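Dirker Portable Delegate Microphone and Vote Unit

The Dirker is a desk unit for council chambers, county boards and legislative meeting rooms. Each member gets a microphone, a speaker and three vote keys marked Yes, No and Abstain. The chair's unit has the same keys plus a priority button that mutes all other microphones.

Units connect by cable in a single chain. One Luditz control box runs up to 90 units, and a second box can be added for larger chambers. Votes appear on the clerk's screen as they are cast and are saved with the member's name, seat and time.
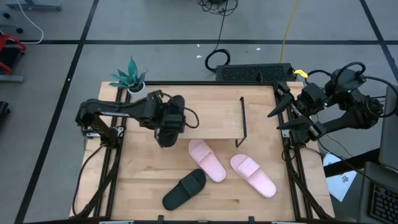
Roll call order can be set by seat, by district or by last name. The clerk can change the order before a session opens but not while a vote is being taken. The control box stores 4,000 recorded votes. Older records should be exported before the memory is full. Export is to a plain spreadsheet file.

A member who requests the floor is added to the speaker list, and the light on the microphone stem turns from green to red when the microphone is live. Speaking time can be limited for each item on the agenda.

Specifications
Stem length: 9 inches or 16 inches
Power: supplied through the chain cable
Vote keys: 3, backlit
Warranty: two years, parts and labor

Price: $425 per delegate unit. Chair units and control boxes are quoted separately.

The Dirker does not work with the older Moffat wireless units. Chambers that still use Moffat equipment need the Jevonora adapter, one for each chain.

Orders placed by the end of June ship before the fall session. Stems and cables can be ordered as spare parts.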